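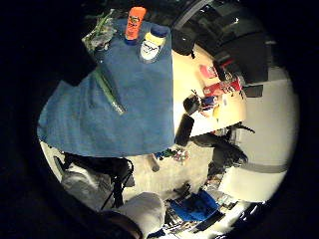
Home | News | Sport | What's On | Letters | Notices

Swimming pool in Foltton to open again in March after long repair

The public swimming pool in Foltton will open its doors again in March, after a closure which lasted much longer than the town was first told. The first session will be for early swimmers at 6.30 in the morning, and children's lessons will return in the same week.

The pool was closed when water was found under the floor of the plant room. At that time the users were told to expect a break of six weeks. When the floor was opened, the builders found that two of the main pipes had to be replaced along their full length, and that part of the wall behind the showers was in bad condition as well. The work was given to Lesura, a building firm which has also repaired two school halls in the district.

Brendan Hayes, the manager of the pool, said he understands why people lost patience.

"We gave one date and then we had to give another one, and after that we stopped giving dates," he said. "I think this was the right thing to do, but it was not pleasant for the people who were asking at the desk of the library every week. I would like to thank them for waiting."

The pool itself has not changed its size or its depth. The changes are mostly in the rooms around it. The showers have new walls and new taps, and the water now stays on for longer with one push of the button, which was a common complaint before. There are more hooks in the family changing room, and the old wooden benches have been replaced. The lockers are the same ones as before, but all the locks have been repaired, and they will take a token from reception and no longer a coin.

Swimmers are asked to bring their own towel and their own soap or shampoo. Before the closure it was possible to hire a towel at the desk, but this service will not come back for now. Glass bottles are not allowed in the changing rooms or beside the pool.

A petition asking for a clear opening date was signed by 1393 people last autumn. It was started by Caoimhe Heffernan, whose two daughters were in the middle of their lessons when the pool closed. For most of the year she has driven them to the pool at Fistano, 40 minutes in each direction.

"The pool in Fistano is very good and the teachers were kind to us, but we were home after eight o'clock on a school night," she said. "My younger girl was falling asleep in the car with wet hair. Many families just stopped. I know children who could almost swim a length and now they must begin again."

Mrs Heffernan said she is happy with the news, although she would have liked to see the new timetable earlier. She has asked that the children who lost their places should be first in the line when the booking opens.

This has been agreed. Families who were already in the lesson programme will receive a letter or an e-mail and will have two weeks to accept their old place. There were 718 children in the programme on the day of the closure. Places which are not taken will be offered to the waiting list, and only after that to new families. Parents who have moved house or changed their e-mail address are asked to tell the pool office as soon as they can.

Aoife Ní Mhurchú, who is responsible for the lessons, expects that many children will need to go down one level at first. She asked parents not to be disappointed by this.

"A child who did not swim for a long time has also grown," she said. "The arms and legs are longer, and the body feels different in the water. Usually it comes back in three or four lessons. We will look at every child in the first week and move them if they are in the wrong group."

The pool is still looking for teachers. Four of them found other work during the closure and will not return. A short training course for new assistants will be held in the upper room at the pool before the opening, and people over 16 can apply. Earlier experience is not necessary, but the applicants must be able to swim 100 metres without a stop.

Prices will go up a little. A single swim for an adult will cost 50 cent more than before, and the price for children stays the same. Those who had a yearly card when the pool closed will get back the months they lost, and the new end date will be added to the card at the desk. It is not necessary to fill in a form for this — the old card is enough.

The early session on weekday mornings was one of the most popular before the closure, and for some time it was not certain that it would be kept. Sorcha Buckley, a nurse who swam there before work for eleven years, wrote to the pool in its support.

"For people who work in shifts it is often the only possible hour," she said. "There were always the same faces, and we hardly talked, but I missed them. One of them I met in the post office in January and we did not recognise each other with dry hair."

The swimming club will also return to its old evening hours. During the closure its members trained in Fistano once a week, and some of the older ones ran or cycled in place of the second training. The club hopes to hold its yearly gala in Foltton again before the summer, but the date depends on how soon the new starting blocks are delivered.

The café beside the entrance will stay closed for the moment. The family Ó Dálaigh, who have run it since the pool was built, want to repair the kitchen first. Ailbhe Ó Dálaigh said that she hopes to serve the first tea by Easter, and that the toasted sandwiches will stay on the menu.

The full timetable will be on the board at the entrance and in the library from the end of this month. Lesson places can be confirmed by telephone or at the desk, between 10 a.m. and 4 p.m.

Contact the newsroom | Copyright Foltton local news | Back to top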